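집에서 두 팔 로봇으로 물건 담기 연습시키기 (2) 작업대랑 물건 고르기

지난 글에서 팔 두 개 조립하고 손목 카메라 배선까지 끝냈죠. 댓글로 Munther Bataineh 님이 "그래서 뭘 집게 할 건데요?" 하고 물어보셔서, 오늘은 그 얘기부터 할게요. 코드는 뒤쪽에 조금만 나옵니다!

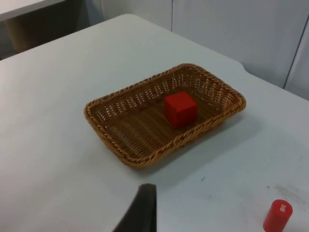
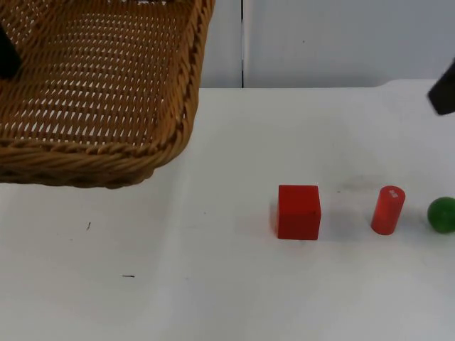
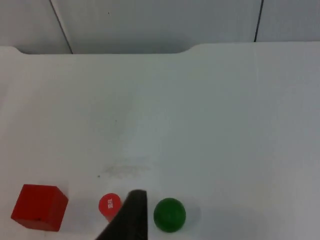
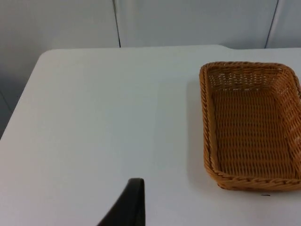

흰 작업대와 바구니

처음 해보시는 분들은 물건부터 잔뜩 사시는데, 저는 바닥색을 먼저 정하라고 말씀드리고 싶어요. 저도 August 내내 나무색 책상에서 하다가 색 인식이 자꾸 틀어져서 머리를 쥐어뜯었거든요(진짜로요). 흰 상판으로 바꾸고 나서는 설정값 만질 일이 확 줄었습니다. 물건은 빨간 큐브랑 빨간 원기둥처럼 색이 같고 모양이 다른 걸 꼭 섞으세요. 색만 보고 찾는 코드는 이 둘 앞에서 바로 헷갈려 하니까 일찍 들통나는 게 차라리 낫습니다. 초록 공은 색으로 금방 구분되는 대신 굴러가서 또 다른 숙제예요. 상판에 얼룩이 살짝 있는 건 그냥 두셔도 되고, 대신 아래 최소 면적 값을 꼭 넣어 주세요.

순서는 이렇게 합니다.

1. 상판을 고정합니다. 저는 Prollero 클램프를 썼는데 흔들리지만 않으면 뭐든 괜찮아요.
2. 바구니를 놓고 네 모서리 좌표를 저장합니다. 바구니를 옮겼으면 다시 저장! 저는 이걸 까먹고 한참을 허공에 물건을 놓게 했어요.
3. 고정 카메라 화면에서 물건 윤곽을 뽑습니다. 최소 면적은 815픽셀로 시작해 보세요. 작은 점이나 얼룩이 잡히면 조금씩 올리면 됩니다.
4. 손목 카메라는 손가락 끝이 화면 아래쪽에 걸리게 각도를 맞춥니다. 손가락이 아예 안 보이면 물건까지 남은 거리를 눈으로 가늠하기가 어렵더라고요.
5. 큐브 하나만 바구니에 넣는 동작부터 합니다. 이게 되면 원기둥, 공은 맨 마지막이에요.
6. 그리퍼 닫는 힘은 낮게 잡고 시작하세요. 제 설정 파일에서는 76인데, 서보마다 다르니까 그대로 베끼진 마시고요.

바구니 테두리가 두툼해서 팔이 낮게 들어가면 걸립니다. 물건을 들고 테두리 위로 충분히 올라간 다음 옆으로 이동하고, 그다음에 내려가도록 경유점을 하나 더 넣어 주세요. 저는 경유점 없이 대각선으로 보냈다가 바구니를 통째로 밀어버렸어요 ㅠㅠ

녹화는 한 번에 몰아서 하지 말고 물건 위치를 조금씩 바꿔 가면서 하세요. 저는 2,000번째 시도쯤에서야 공을 놓치는 횟수가 줄었고, 지금 목표는 3,000번입니다. 로그 폴더 이름은 날짜로 해 두면 나중에 찾기 편해요.

다음 글에서는 두 팔이 같은 물건으로 동시에 달려들 때 순서를 정해 주는 부분을 다룰게요. Riltdale 공방에서 쓰는 방식이랑 제 방식이 좀 달라서 둘 다 올려 보겠습니다. 막히는 데 있으면 댓글 남겨 주세요~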